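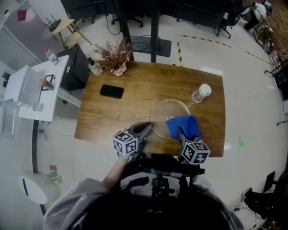
Glass plate, blue cloth, one pair of hand-held grippers. Photo: Farzana Munasinghe

Give the Grarby a dull job and it shines

I've had the Grarby kit on trial for 16 days and I'm still finding excuses to strap it on. You wear the harness, hold a gripper in each hand and do the chore yourself, and the recording goes off to train a robot. No arm to buy, no cage to bolt down!

At $2,000 it isn't pocket money, and the harness could use more padding (my shoulders had opinions by lunch).

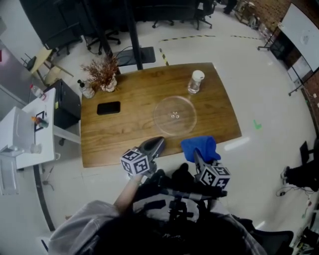
But glass is where it won me over. Wiping a plate with two stiff fingers makes you notice how much your own hands do without asking, and you slow right down. My neighbour tried it and wouldn't give it back. I'd love to see one in every high school tech room in Golthorpe, right beside the band saws.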